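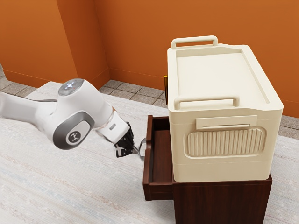

Serena Galli told me on the stairs that I should skip the morning panels and go straight to the proof table, and that the teen romances would be gone by eleven. She was right about the second part. I went to the panels anyway and got the last copy of one book I wanted and missed two others.

The Skornus open day takes place once a year, in the old school building the publisher has used since it outgrew its first office. Skornus puts out young adult fiction, mostly contemporary romance, with a small fantasy line on the side. The day is free but you have to sign up. This year 258 places were offered and they were all taken within the week. I got mine through the library where I run the teen reading group.

Doors opened at nine. You are given a name tag, a paper schedule and a tote bag with a sampler in it. The sampler has first chapters from the spring list, and I read most of it on the train home. The coffee was free until ten and then it wasn't.

Getting there

Take the tram to the end of the line and walk back one stop, as the last stop is farther from the gate than it looks on the map. The parking lot was full before nine. There is a ramp at the side entrance and an elevator to the second floor.

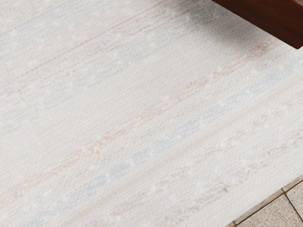
The editors' panel

Hanane Metwally edits the romance list and Elli Pesonen edits fantasy. They talked for an hour about how a manuscript gets picked. Skornus received 3071 submissions last year and signed 28 of them. Metwally said the most common problem is a first chapter that tells you everything about the main character's family before anything happens. She doesn't mind a familiar setup. Fake dating, two best friends and one boy, a summer job at the lake: she will read any of them if the two leads talk like people who are sixteen.

Pesonen disagreed with her on length. She thinks readers will stay with a long book at that age, and that publishers cut too much. A girl near the front asked if they ever change an ending. Metwally said yes, once, and would not say which book. That got the biggest reaction of the morning.

I would have liked more on how they work with school and public libraries. There was one question on it and the answer was short.

The cover room

This was the part my group had asked me to report on. You go in ten at a time. The designer, Naima El Sherbiny, had laid out every version of the cover for Druveo, the February lead title. It is a romance set on a ferry route, written by a first-time author. The early covers had a couple on them. The final one has only the boat and the title. She explained that booksellers had found the couple looked too old, and after three tries with different artists the couple went.

She also showed paper samples and the cost of foil on a title, which is higher than I would have guessed. We were asked not to post the drafts, so I won't describe them further.

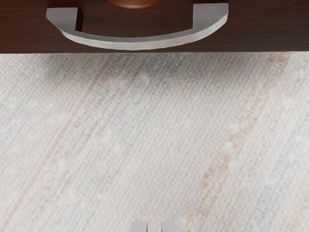 Lunch and the proof table

Lunch was sandwiches or a lentil soup from Ait Brahim, the café across the road. Go for the soup. The line was long but it moved.

The proof table opened at eleven and each visitor could take two books. By the time I came down, the romance end was mostly bare and the fantasy end was still in good shape. I took Druveo and a school story called Oreo, named for the horse in it. A boy behind me thought it was a book about cookies and put it back.

The reading

Eluned Gittins read from her new one at two o'clock. She reads fast and does the voices. The chapter was a breakup in a car wash and people laughed in the right places. She signed afterward and took time with the younger readers, so allow at least an hour if you want to stay for that. I left before my turn to catch the tram.
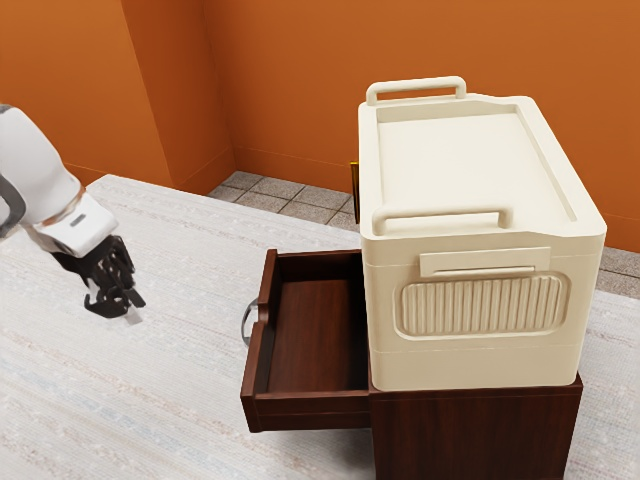
If you want to go

Sign-up for the next one goes through the Skornus newsletter. Under-fourteens need an adult with them. Groups are limited to six, and the form asks for all the names up front, so have them ready. Bring your own bag, because the tote won't hold more than the sampler and two paperbacks. My two proofs are on the shelf by the library desk for anyone in the reading group who wants them. Druveo already has a waiting list of three.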